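Chapter 3
Wardrobe Continuity and the Care of Costumes

A costume that appears in two consecutive shots must look the same in both, even when the shots are made weeks apart. Keeping it the same is the work of the wardrobe department, and most of that work is record keeping. This chapter covers the continuity sheet, the division of stock into working and reserve pieces, and the handling of garments between setups.

Every garment that goes before the camera is given a number. The number is written on a cloth tape sewn inside the waistband or collar, and the same number heads the continuity sheet. The sheet lists the scene, the performer, the order in which layers are put on, and the state of each fastening. Sleeves are recorded by the number of turns — "rolled" is not a usable entry.
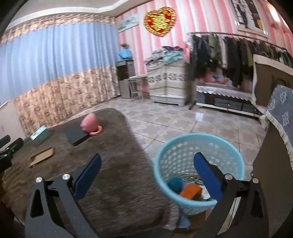

Figure 3.1 Fabric items in a round, perforated laundry basket.

Laundering is the most common source of continuity errors. Dyes fade at different rates, and a shirt washed four times will not match its unwashed double under hard light. The usual remedy is to rotate doubles so that all of them are washed equally often. Nowakowski, supervising the series Urkby, kept 511 numbered pieces in rotation and logged each wash on the back of the sheet. Yáñez prefers a separate laundry book, on the grounds that sheets travel to the set and are sometimes lost there.

Aged or distressed costumes need further care. Applied dirt is treated as part of the garment and must survive cleaning or be renewed from a reference swatch. The swatch is cut from the same cloth, treated at the same time, and stored flat in the dark.

Section 3.1 sets out the fields of a standard continuity sheet. Section 3.2 deals with doubles, and Section 3.3 with washing, drying, and repair during the shooting period.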